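Trasisari (video game)

Trasisari is a puzzle game written by Emiliano Rivadeneira and released as a free download for home computers. The player guides a small lantern through a series of flooded rooms, opening and closing sluice gates to change the level of the water. It was written in a compiled dialect of BASIC and was the first of three programs issued under the Rivadeneira name. A revised edition, prepared with the programmer Barış Kocabaş, added a level editor and a simplified control scheme.

Gameplay

Each room in Trasisari fills a single screen and does not scroll. The lantern moves one square at a time and can climb ladders, ride on floating crates and stand on closed gates. It cannot jump. Water flows downward and sideways at a fixed rate, and a lantern that is fully covered by water goes out, which returns the player to the start of the room.

Gates are opened and closed from levers placed on the walls. A lever may control one gate or several, and the game does not show which gates belong to which lever until the lever has been pulled. Later rooms introduce drains, which remove water from the lowest square of a chamber, and bellows, which push floating crates one square to the left or right.

The original edition contains 50 rooms divided into groups of 10. Rooms within a group may be attempted in any order, but the next group remains locked until 8 of them have been completed. Progress is recorded by means of a password made up of consonants. There is no time limit. The player begins with 2000 points and loses a small amount for each lever pulled, so that the final score reflects the number of moves used. The score cannot fall below zero and has no effect on which rooms are available.

Development

Rivadeneira began the program as an exercise in simulating liquids on a character grid. In the documentation supplied with the game, he wrote that the first working version had no player at all and consisted only of a tank, a gate and a key to open it. The lantern was added so that the lighting routine, written for an abandoned maze game called Dullthorpe, could be put to use. Several wall and floor characters in the finished game were also taken from Dullthorpe.

The water routine examines the screen from the bottom row upward and moves each unit of water once per cycle. An early version worked from the top row downward, which caused water to fall the full height of the screen in a single step. Rivadeneira corrected the fault but kept the earlier behavior for one room in the final group, where it is presented as a waterfall.

The rooms were drawn by hand on graph paper and entered as lines of data. Two rooms in the third group were found after release to be impossible to complete without passing through a wall at a particular corner. Both were corrected in the revised edition, and the corner fault was removed at the same time. Passwords from the original edition continue to work, with the exception of those that lead directly to the two altered rooms.

Sound is limited to short tones produced when a lever is pulled, when a crate strikes a wall and when a room is completed. The title tune was removed shortly before release to save memory. It was restored in the revised edition as an optional file.

Revised edition

The revised edition was released on May 3, 2021. Kocabaş rewrote the display code so that the game could run in a window, and replaced the consonant passwords with saved files while keeping the password screen for existing players. The level editor, named Prurkero, is a separate program that reads and writes rooms in plain text. It checks that every lever is connected to at least one gate but does not test whether a room can be solved.

The same release introduced a four-button mode. In the standard controls, the arrow keys move the lantern and the space bar pulls a lever. In four-button mode, two inputs move the lantern left and right, a third climbs, and the fourth pulls a lever or, when no lever is within reach, descends. Each input may be assigned to any key or to any external switch that the computer recognizes as a key. The speed of the water can be halved in this mode, and the score is marked to show that the setting was used.

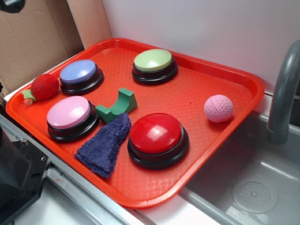

Large push buttons with colored caps on a textured tray.

Reception and later use

Trasisari was circulated mainly through hobbyist program archives and mailing lists. Comments on the original edition praised the behavior of the water and the absence of a time limit, while the hidden connections between levers and gates drew complaints from players who disliked losing points to find them. The revised edition answered this with an option that displays the connections in color at no cost to the score.

Room sets made with Prurkero began to appear in the March following its release. Rivadeneira has included a selection of them with later copies of the game, each credited to its author on the room selection screen. The source code is supplied with the revised edition and may be altered and shared freely, provided that the original documentation is kept with it.

See also

Dullthorpe
Prurkero
Puzzle video game
Type-in program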